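Selling prints of my street photos — do I number them or leave them open?

Posted by Évan Delaunay
June 17, 2019

So I've been shooting storefronts in my town for a couple of years now, mostly at night, and the Boyer gallery has asked if I'd like to hang a few of them. Great! Except the owner wants to know my edition size and I had no answer for her. I've sold 151 small prints online through Flodivix, all unnumbered, and I never gave it a thought. Can I start numbering now, or have I wrecked my chances? The gallery ones would be a lot bigger, if that matters.

3 replies

Sơn Hoàng
You're fine. An edition usually goes with a size, so your small open prints can stay open and the big ones can be a limited run. Just say so in writing — I put a line on the back of every print with the size, the paper and the number out of the total. Mine are editions of 20 and it took me nearly four years to sell out the first one, so don't stress about picking a number that's too small. Do tell the gallery about the online prints before you sign anything, though. A friend of mine kept quiet about hers and it got really awkward when a buyer found the cheap version. Oh, and keep a list of who bought which number (I use a plain notebook).

zilidholm_prints
just number them out of 1,000 and nobody will care

Ergate
Please don't do 1,000, a gallery will laugh at that! I agree with Sơn on going by size. One thing I'd add is to order a test print before you settle on the big size. Night shots that look lovely on a screen can come out muddy on paper, and I paid $178 for a large one I ended up keeping in a closet. I get a small strip done first now, with the darkest part of the picture and something bright in it. 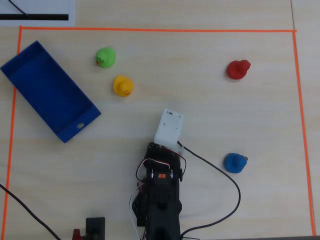 Rubber ducks on a light wood table.

Good luck with the show, and ask the owner what her other photographers do. She'll have opinions!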